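阅读时间:8分钟
四月 | 评测栏目,本站编辑

家用双臂机器人现在能不能洗衣服:Semwal 试用记录

先说结论:能做一部分,而且只在条件合适的时候能做。如果你打算花钱买一台机器回来,把洗衣、收纳、擦地全部交出去,今年还不是时候。如果你对其中某一两项特别头疼,又愿意迁就机器的习惯,可以考虑租用。

这次评测的对象是 Nirkotton 推出的家务程序包 Semwal,运行在双臂平台上。我们同时借来了 Rurkwood 的单臂工作台方案 Kikia 做对照,后者本来是给小型车间用的,主要干分拣和上料。两套东西定位不同,放在一起比不算完全公平,不过读者来信里问得最多的就是“家里和车间,哪边先用得上”,所以还是一起写了。

测试项目

我们没有用厂家给的演示清单,自己列了四类活:把衣物从篮子里取出放到台面,叠毛巾,把餐具从沥水架搬进抽屉,把散放的螺栓按规格分盒。前三类交给 Semwal,最后一类交给 Kikia。取衣和叠毛巾各做80次,螺栓做200次。中途有人帮忙的一律算失败,包括扶一下篮子、把掉在外面的袖子塞回去这种小动作。厂家一般不这样算,所以我们的数字会比宣传页难看。

取衣物

80次里成功66次。剩下的大多是同一种问题:夹住了最上面一层,抬起来的时候下面几件跟着一起出来,悬在半空,最后落到地上。机器知道自己夹住了东西,却不太清楚夹住了几件。单独一件衣服的表现好很多,深色薄外套除外,它在篮底摊平以后很难找到可以下手的褶子。

速度方面没有什么好辩护的。人弯一次腰就能做完的事,它要先看,再靠近,停一下,再调整。站在旁边等会觉得很慢,走开去做别的就无所谓。我个人的习惯是晚上九点以后让它跑,噪音比洗碗机低,隔一道门基本听不见。

叠毛巾

方形毛巾可以,边角对得比我齐。浴巾不行,台面不够长,垂下去的那一截会把已经叠好的部分拖歪。衬衫和带帽子的衣服在菜单里有选项,但标了“试验”,我们试了12次,没有一次叠出来的东西愿意直接放进柜子。建议厂家把这个选项先收起来。

袜子配对没有测,程序里目前没有这一项。

餐具

盘子和碗没有问题,筷子很勉强。一根一根拿可以,一把拿起来就会滑。刀具我们没有让它碰,说明书也写了不支持。抽屉需要事先拉开,它自己拉抽屉的动作还在测试阶段,碰到带阻尼的滑轨会误以为卡住了,停下来报警。报警音很尖,可以在设置第二页里调低,默认是最大。

车间里的活

Kikia 的螺栓分拣做得很扎实,200次里没有分错过规格,只有几次因为螺栓滚到料盘边角够不到而跳过。跳过的会单独记下来,最后由人补。这种处理方式我很认可,做不了就留着,别硬来。

原因也好理解。螺栓是硬的,形状固定,料盘的位置也固定,灯光一整天不变。家里的东西大多不满足这些条件。同一件衣服扔进篮子两次,就是两个不同的形状,程序等于每次都要重新认一遍。所以“车间先用得上”这个判断,我认为在几年之内不会变。
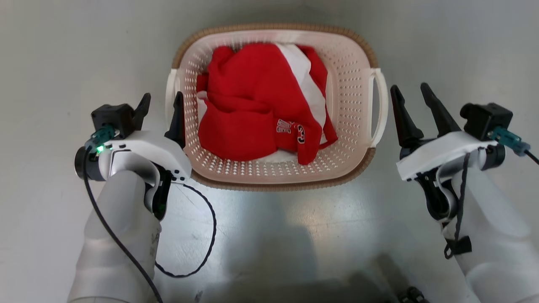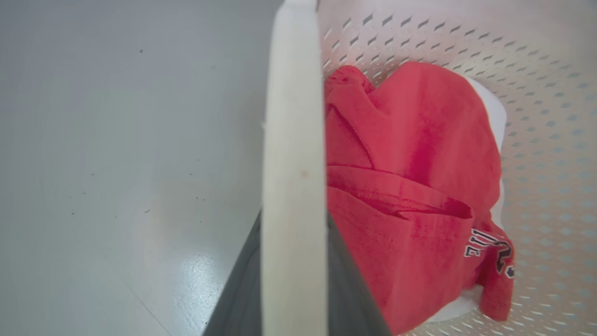
回到洗衣这一项,评分时我最看重的是机器能不能应付没有整理过的篮子。很多演示会把衣服摊开、摆好再开始,而普通人家里的衣服是团着扔进去的。像上面这件红色的,缩成一堆,印字折在褶皱里,连一个完整的词都读不出来,靠图案判断正反面根本无从谈起。篮壁上又全是密密的小孔,挑篮子时我会留意孔的大小,拉链头和细带子容易挂在这种地方。我的建议是选内壁平整、四周没有太多突起的篮子,放在地上时四边留出空间,让两只手臂都能过得去。

安装和维护

双臂平台比想象中占地方。说明书给出的是机身尺寸,没有算手臂展开后的范围,小户型请自己用胶带在地上贴一圈再决定。我家的阳台放不下,最后占的是餐厅。搬进门的时候拆了一扇门板,上门安装的费用里不含这一项,请提前问清楚。

夹爪的指尖需要定期擦。沾了洗衣液残留以后会打滑,用微湿的布擦一遍就恢复,别用酒精,客服特意提醒过。线缆要经常看一眼,确认没有绕到家具腿上。有小孩和宠物的家庭,运行时最好关上房门。急停按钮在机身背后,我觉得位置不好,靠墙放的话伸手很别扭。

软件更新在测试期间推送过一次,更新后需要重新校准手臂,中间不能断电。界面文字有几处翻译不通顺,“取出”和“取消”在同一屏上只差一个字,字号又小,我按错过。

值不值得买

Semwal 目前可以买断,也可以按月租。买断我不推荐,叠衬衫这类功能还没到能用的程度,现在付的钱有一部分是在等以后的更新。按月租可以试,适合每天换洗量大、毛巾多的家庭或者小旅店,前提是有人能在它卡住的时候过来看一眼。

Kikia 值得买,对象是零件种类不多、换型不频繁的小车间。换一种料需要重新示教,第一次会比较费时间,之后从已有的配置里改就行。如果你的订单每天都不一样,还是用人工。

评分(满分十分)
Semwal 取衣物:六分
Semwal 叠毛巾:七分,仅限方巾
Semwal 餐具:五分
Kikia 螺栓分拣:九分

下一次更新如果改进了多件衣物一起带出的问题,我会把取衣这一项重做一遍,成绩补在本页末尾。

本网站使用 Cookie 以改善浏览体验。继续浏览即表示您同意我们的 Cookie 政策。
订阅评测周报,每周一封,可随时退订。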